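Jobs and Training Notes: the college is hiring again

The autumn round of vacancies at Gondport Technical College went up on the college website on Thu 6 October, which regular readers will recognise as the traditional date for autumn vacancies that were promised for the end of summer. There are posts on both sides of the house, teaching and non-teaching, and the closing dates are not the same, so please read to the end before you send anything to anyone.

For those new to this part of the newsletter, we go through the college's advert every term and put it into ordinary English. The college has never asked us to do this. It has never asked us to stop either, and we take our encouragement where we can find it.

The teaching posts

There are 2 lectureships, one in electrical installation and one in mechanical engineering. Both are full time and both are based at the Gondport site, with one day a week at the Flirnwood annexe. The advert calls this day "an opportunity to engage with our wider community". The bus to Flirnwood leaves early and comes back late, so you will have plenty of opportunity.

For either post you need a degree or a higher diploma in the subject and a teaching qualification, or a willingness to work towards one in your first years. Time spent in industry counts in your favour, and the department would sooner have somebody who has wired a building than somebody who has read a great deal about it. Say so near the top of your letter. Last year several good people left their working life until the final paragraph, after a long passage on their passion for learning outcomes, and we suspect the panel had gone for lunch by then.

There is also a part-time post teaching evening maths to adults, two evenings a week in term. It pays by the hour, and the hours do not include marking, preparation, or finding out which room you have been moved to. All the same, it is a lovely job. The classes are small, the students want to be there, and people who take it on tend to keep it for years.

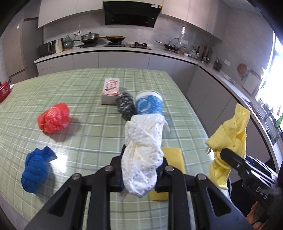 The non-teaching posts

These get less attention and are often the better bet. The college wants a workshop technician, a library assistant and somebody for the admissions office.

The technician's job is the one to look at if you are handy and don't care for standing up in front of people. You look after the machines in the engineering workshop, set out materials for practical classes and put them away again afterwards. No degree is asked for. A trade certificate and a calm temperament will do, and the second is harder to come by when thirty first-years have just been shown the lathe.

The library assistant post is term time only, mornings. The advert asks for "excellent digital skills", and in the past this has meant the photocopier.

Admissions is full time and permanent, with a relocation payment of £2,000 if you are moving into the district to take it up. That payment is new. It does not apply if you are moving from one side of Gondport to the other, however bad the removal men were. You will be asked for receipts, and they must be in your own name.

How to apply

Everything goes through the online form now. The form is in 2 parts, and the second part does not appear until you have saved the first, a feature that has cost the college a fair number of half-finished applications and cost the applicants rather more. Save as you go. If you leave the page alone for long enough to make a cup of tea it will log you out, and it will not say so until you press the button at the end.

You will need a CV, a covering letter, copies of your certificates and the names of 2 referees. One of these must be your current or most recent employer. Do ring your referees first. It is polite, and it also gives you the chance to find out whether they have retired to Portugal.

Name each file plainly, with your surname and what it is. The system rejects file names with spaces in them but accepts the file called "finalfinalCVusethisone", as one of our own circle can confirm. 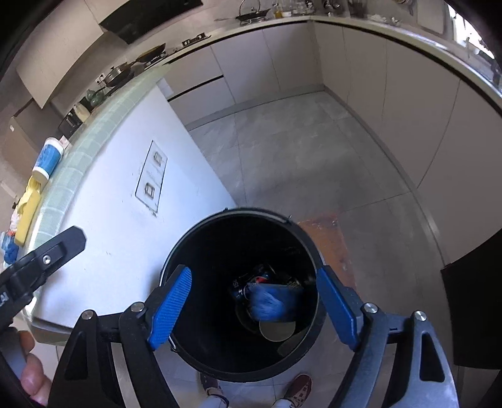
Teaching applications close at noon on the last Friday of this month, and non-teaching ones a week later. Noon means noon. Interviews for the lectureships are expected before December, and anybody shortlisted will be asked to give a short sample lesson to a panel pretending to be students. Bring your own board pens. Bring a printed copy of your slides as well, in case the projector is having one of its days.

If the form defeats you, the careers desk at Gotby Library will sit down with you and go through it on one of their computers. It is free and you don't have to be a library member. The Gallagher Room at the Flirnwood annexe has a scanner for certificates, though you have to ask at reception for the key, and reception closes over lunch.

The college says it hopes to advertise some cleaning and kitchen posts before Christmas. We will print the details when we have them, with the bus times.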